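地域観光調査実習 報告書
「小さな町は日帰り客に何を見せられるか――ガンディルコム(Gundilcombe)を歩いて」

提出日:2018年6月6日

1.テーマを決めるまで

2月の下見で初めてガンディルコムの駅に降りたとき、正直に言うと、乗り換えのつもりでした。目的地は隣のオルブリッジ(Albridge)で、大聖堂と川沿いの市場がある、この地方ではいちばん有名な町です。ところが接続列車まで時間があったので駅前の坂を上ってみたら、石積みの家並みの向こうに急に海が見えて、その場で調査地を変えることに決めました(班のみんな、急に振り回してすみません!)。

人口は町役場の掲示によれば3830人。オルブリッジから列車で13分しか離れていないのに、手元の案内書では半ページの扱いです。この差がどこから来るのか、歩いて確かめるのが今回の課題になりました。

2.調査の方法

町に4泊し、毎日同じ道を時間帯を変えて歩きました。歩いた道は駅から坂の上の広場、旧織物倉庫、港、灯台の順です。あわせて観光案内所、宿、商店で短い聞き取りをしました。質問は「初めて来た人に一か所だけ勧めるならどこか」に絞っています。宿は港の裏手にある自炊式の部屋で、夕食を作りながらその日の記録をまとめました。 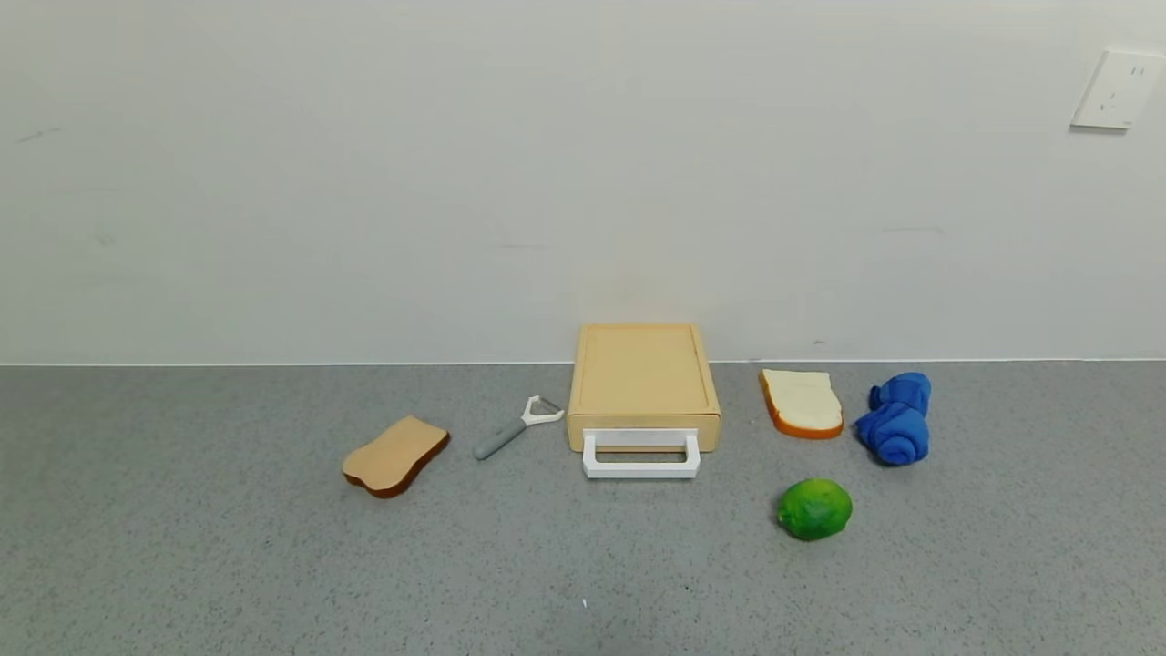 聞き取りで意外だったのは、灯台を挙げる人が少なかったことです。案内書の半ページはほとんど灯台の説明に使われているのに、町の人が口にするのは旧織物倉庫の裏庭や、港の東側にある防波堤でした。とくに防波堤は夕方がすばらしく、漁船が戻ってくる音を聞きながら座っていると、帰りの列車を一本遅らせたくなります。実際、私たちは二度も記録の時間に遅れました。

3.見どころと歩きやすさ

広場から港までは下り坂で、途中に案内板がほとんどありません。初日は旧織物倉庫の入口が分からず、同じ路地を行ったり来たりしました。入ってみると中は天井の高い展示室で、染色に使った大きな桶や見本帳が並んでいて、班の全員が予定より長居しました。見本帳の青の種類の多さといったら! 入場は無料、ただし昼に一度閉まります。列車で昼前に着いた人は、ここでいきなり閉まった扉に出会うことになります。

食事については、広場のパン屋「ボントン(Bonton)」と港の食堂「バリオス(Barrios)」を記録の対象にしました。ボントンは朝が早く、干しぶどう入りの丸パンは昼前には売り切れます。バリオスの魚のスープは量が多く、二人で一皿でも足りるくらいでした。どちらも駅からは見えない場所にあり、日帰り客の多くは駅の売店で済ませてしまうようです。もったいない!

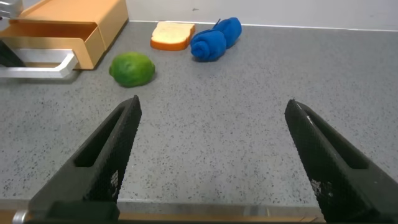

帰りの足も調べました。夕方のオルブリッジ行きは本数が減るので、防波堤で日没を見ると次の列車までかなり待ちます。冬の下見のときは駅の待合室が閉まっていて、風の強いホームで足踏みをしながら待ちました。今回は開いていたので、季節によって扱いが違うのかもしれません。この点は駅に確認できなかったため、未解決としておきます。

4.提案

私たちの班では、駅を起点にした半日の散策路を考えました。駅からまず広場に上がり、ボントンでパンを買い、開いている時間に旧織物倉庫を見て、港へ下りてバリオスで昼食、最後に防波堤という順番です。灯台は歩くのが好きな人向けの延長コースにしました。全部下り坂でつながるように組んだので、上りは最初の一回だけです。

道順を載せた二つ折りの地図も試作しました。印刷部数は3000部で見積もりを取りましたが、紙の種類で値段がずいぶん変わり、班の中では今も意見が分かれています。私は少し高くても、ポケットの中でよれない厚めの紙がいいと思っています。試作版では広場の向きを間違えて描いてしまったので、これも直します。

5.残った課題

夏の混み具合は今回の調査では分かりません。また、聞き取りの相手が商店の人に偏り、住宅地側の声はほとんど拾えませんでした。坂道が苦手な人のための道順も必要です。港の横に緩やかな道があると宿で教わったのですが、最終日の雨で歩けないまま帰ってきました。次に行くときは、あの道から始めます。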